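Grallari multi-finger hand, after 26 days

We bought the Grallari hand in June to replace our old two-jaw gripper from Popescu, and I tested both on laundry. With towels the jaws were fine, but thin cloth slipped out again and again. The fingers of the Grallari hold it better.
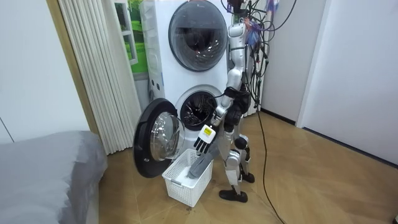

Yaneth Correa disagrees: for her the Popescu is still quicker on flat items, and costs less to repair.

She is right about the repair. One finger cable took me 9 days to receive. The controller is also slow to start.
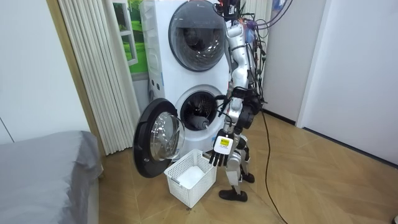

My other complaint is the manual, which has very small print. I give it four stars.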